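How We Test Robot Hands
A page for young readers from the Flandine Learning Center

A robot hand is called a gripper. Some grippers have two fingers, and some have more. Before a robot is given a job, engineers must find out which gripper suits it best.

At the Flandine center, two grippers were compared in February. They are named Grarkier and Prerna. Each one was asked to pick up the same block 100 times. Grarkier dropped the block 19 times. Prerna dropped it less often, but it moved more slowly.

Many tests take place inside a computer first. A program called Fu draws a pretend room with walls, windows and a ceiling, and the robot practices there. A fall in a pretend room breaks nothing - and the test can be repeated 500 times before lunch.

The robot's camera looks out over its own two fingers. When the fingers are spread apart, the gripper is open.
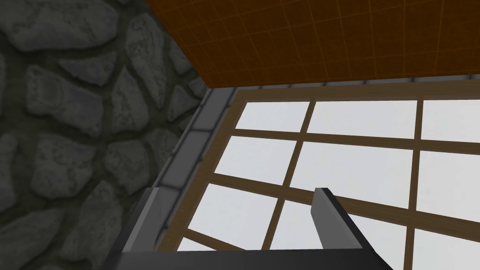
Why do engineers give both grippers the same block?
A fair test changes only one thing at a time. If the blocks were different, no one could tell whether the gripper or the block had caused a drop.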